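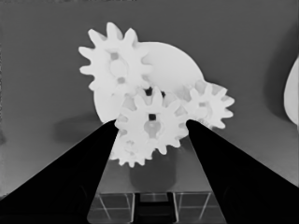 Den Relitz habe ich gebaut, weil ich nach einem langen Tag vor dem normalen Bildschirm einfach keine Lust mehr auf Licht im Gesicht hatte. Er ist ein E-Ink-Monitor für den Schreibtisch, ganz ohne Farbe, dafür mit richtig sauberen Graustufen! Gerade bei Kanten wie an den Zähnen dieser fast reinweißen Zahnräder vor mittelgrauem Grund sieht man bei vielen Panels nur Matsch, und genau daran habe ich ewig herumgeschraubt. Text ist natürlich trotzdem seine Paradedisziplin (ich schreibe diese Seite gerade darauf).

Angeschlossen wird er per USB-C oder HDMI, zwei Kabel liegen bei. Den Standfuß hat Debashish Amarasinghe entworfen, er lässt sich hochkant drehen, und wer lieber einen Schwenkarm nimmt, schraubt ihn einfach ab. Vor der Auslieferung bin ich mit meinem eigenen Gerät mehr als 1.000 Stunden unterwegs gewesen, meistens mit Quelltext und viel zu langen PDFs.

Für Videos ist er nichts, das sage ich lieber gleich. Scrollen geht im schnellen Modus gut, dann bleiben allerdings leichte Schatten stehen, und die wischt man mit der Taste rechts unten am Gehäuse weg. Im Lesemodus ist das Bild ruhiger und feiner, der Mauszeiger hinkt dann aber ein bisschen hinterher. 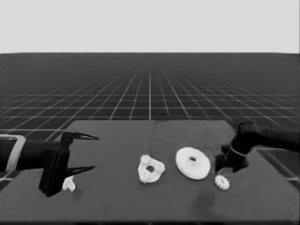
Schwarzer Roboterarm mit geöffnetem Greifer, dahinter weißes Bodenraster

Die erste Serie umfasst 300 Stück, alle mit dunkelgrauem Gehäuse. Die Garantie läuft zwei Jahre, und Reparaturen macht Panagiotis Vlachopoulos bei uns in der Werkstatt. Wer noch eine Hülle braucht: Die Millen passt, die ältere Neston leider nicht, die ist am Rand zu knapp. Eine Variante mit Frontlicht soll im November kommen, vorbestellen kann man sie noch nicht.

Stand: 2021-07-03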